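Plying and shrinkage in handspun sock yarn
Project report, second year textile course
Sanne Dekker and Tsion Sisay
Supervisor: Yayra Amissah

1. Why we chose this subject

Both of us learned spinning before we came to the course, and both of us have made socks which became too small after some washes. In the books one finds many opinions on this. Some spinners say that a three-ply yarn shrinks less than a two-ply yarn, other spinners say that only the fibre matters. We wanted to test it with one fleece, so that the fibre would be the same in all samples.

2. Material

The fleece came from Remorstead farm and was already washed. We carded it by hand. Sanne did all the spinning, on a Hoveo wheel which belongs to the school, because two persons never spin in the same way. In total we spun 2582 metres of singles, and this took until the second week of May, much longer than in our plan. About one bobbin we were not sure, as it was spun late in the evening and was clearly thicker at the end. We left it out.

3. Method

Half of the singles became two-ply and the other half three-ply. Tsion knitted squares from both yarns on the same needles, with the same number of stitches. She measured each square after blocking and again after every wash. We washed them in the machine on the wool programme with the liquid soap we use at home.

The first squares were measured on a towel, and we must say that this was a mistake. The towel moves, and the edges of the knitting curl. Later we pinned the squares on a cork board. The measurements from the towel are not used in this report.

4. Results

The three-ply squares lost less in height than the two-ply squares. In width we saw almost no difference. The two-ply squares also became more fuzzy on the surface, mostly at the corners, where they rub against each other in the drum. One three-ply square felted on one side only and we have no explanation for it. Abdul-Rahman Tetteh, who read our draft, thinks it was folded during the wash.

5. What we would do differently
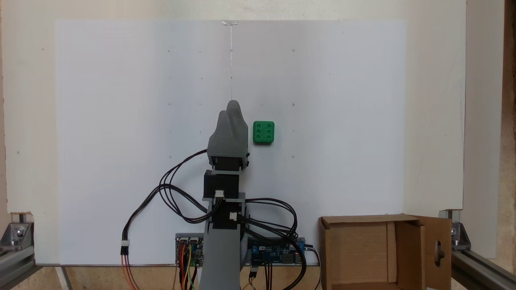 Twist is the part of this project we controlled least. We counted treadles while spinning, but we did not check the finished yarn for balance before knitting, and some skeins were surely plied too tight. A short length from every skein should be allowed to hang free with a small load, so that it can turn until it rests. It does not need much equipment: a thin thread fixed with a piece of clear tape at the top of a white panel, with a small weight on its lower end, is enough. Pencil ticks on the panel are also a good idea, and we would draw ours next to the yarn to read its length before and after it is soaked. The load must be the same each time. We would also keep nearly 300 metres of the singles unplied, to have a comparison for the washing, and we would start spinning two weeks earlier.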